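Speaker notes: small claims and the repair shop dispute
Talk by Solène Delaunay, Guillot legal clinic

Thank the library for the room. Say at the start that this is general information and that limits, fees and forms differ by state. Handout is on the back table. Questions at the end, please.

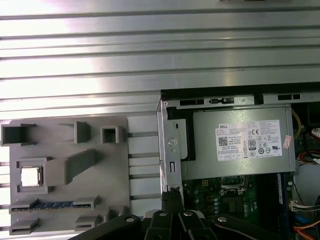
STONDDALE, 06/02/2019

Begin with what small claims court is for. Money disputes, mostly. A judge can order someone to pay you. In many courts the judge can't order someone to do a job over again. Ask for a show of hands: who has filed before?

Then the demand letter. Many cases end here. Keep it to one page: what was agreed, what went wrong, the amount you want, the date you want it by. Send it in a way that gives you a receipt. Kyrylo has read over 70 of these at the clinic and the long ones do worse.

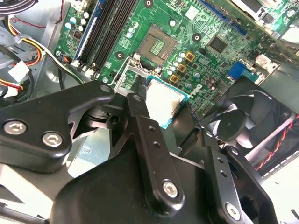

Who do you name?

Slow down for this part. People name the person at the counter when they should name the business. Look up the registered name with the state. Use the Fanditz story: the sign said Fanditz, the company on the lease was Soltholm, and the claim had to be filed again in December. Mention that the clerk can explain the forms but can't tell you what to write on them.

Service: you usually can't hand over the papers yourself. Check the local rule on who can.

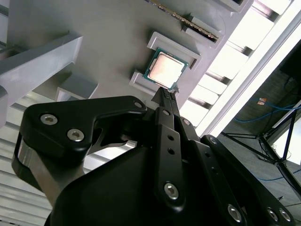

What to bring

Contract or work order, receipts, texts and emails printed out, photos. Bring 3 copies of everything: judge, other side, you. Witnesses should come in person if they can. A letter from a friend may get little weight.

Pause for water. Pentti takes over the slides.
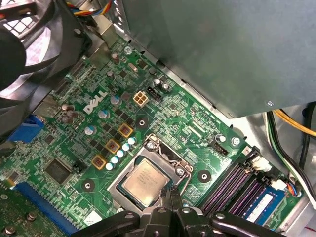 Proving the loss is where repair cases get hard. The court needs a number and a reason for it. A written estimate from another shop is good, 2 are better. Photos should let a stranger tell which part you mean. With a computer, get the maker's name on the board, like the DELL lettering left of center, and the processor in its socket in the same shot, then take a closer one of the part you're complaining about. Write on the back of each print who took it and when.

Last item is collecting. Winning gets you a judgment, and the court does not collect it for you. Cover wage garnishment and bank levy briefly, then send people to Lionel's table for the forms.

Questions.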